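How to Clean a Mechanical Keyboard

Light keycaps show finger grease sooner than dark ones, so a cream and green board like mine gets a full cleaning every January and a quick brush in between. Set aside an evening.

Unplug the keyboard and clear a space on the desk. Take a photo of the layout with your phone before you pull anything. The letters are easy to put back, but the modifiers are not all the same width and Fn is easy to misplace.

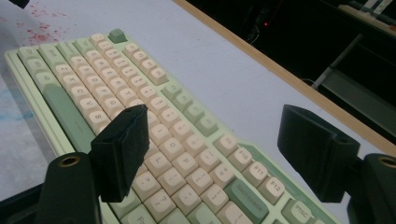

Pull the caps with a wire puller, straight up, one row at a time. Leave the spacebar for last. It sits on a stabilizer, so lift both ends evenly.

Soak the caps in warm water with 2 drops of dish soap for 10 minutes. Rinse them in a colander and lay them upside down on a towel until Thursday if you started on Wednesday night. They need to be completely dry.

Brush the crumbs out of the case with a soft paintbrush. Wipe the raised rim with a damp cloth, wrung out well.

Press the caps back on using your photo, spacebar first. Plug in and test every key.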